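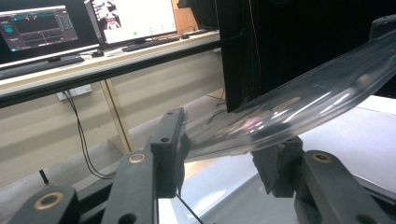 A hand-held gripper holding a curved sheet of clear plastic, with a computer desk behind.

The Plullberg Open Workshop is a yearly public demonstration of robotic handling held in May at the Zaris building in Plullberg. It is organised by the Zaris Handling Laboratory and is open to residents, school groups and visitors from industry without charge. The first edition took place in 2021, and the event has been held every year since then.

Background

The laboratory was set up to study how machines pick up, carry and put down objects that bend or change shape. Its early work was shown only to partner firms, at closed sessions in nearby Oltby. Lieselotte Grube, head of the laboratory at the time, proposed a public day after several local schools had asked to be shown the workrooms. Reinhold Baumgart drew up the first programme and remained responsible for it in the following years.

The first edition was limited by the size of the building and was attended by 293 people, who were admitted in small parties. Later editions have used a second workroom on the ground floor.

Programme

Doors open at ten in the morning and the last party is admitted at four in the afternoon. Each visit lasts up to 3 hours and is made up of a short talk, a tour of the workrooms and a period at the demonstration tables. Parties are led by members of the laboratory staff, and the talk is given in German and English.

The demonstrations are grouped by the kind of object handled. Rigid parts such as blocks and pegs are shown first, followed by cloth and cord, and then by thin plastic. The last group has drawn the most attention from trade visitors. Clear sheet is regarded as difficult for two separate reasons: it flexes when it is pinched, and its surface throws back bright streaks of light which can mislead a camera. Staff show how a sheet may be held between two fingers at different points along its edge, and how the curve of the sheet changes with the distance between them.

Much of the work is carried out with hand-held grippers, which are guided by a person and are used to record how a task is done. The recordings are later used in the training of robot arms. Visitors over the age of twelve may try a gripper under supervision. Those taking part are asked to remove rings and bracelets beforehand.

Kröger lecture

Since the second edition the day has closed with the Kröger lecture, given in the upper hall at five o'clock. It deals with a single question in automation and is intended for a general audience. Past subjects have included the packing of fruit, the sorting of household waste and the handling of film and foil. The texts are kept in the laboratory library and may be read there on request.

Access

The Zaris building has step-free access from the courtyard. School parties are required to book in advance; other visitors are given a time of entry on arrival.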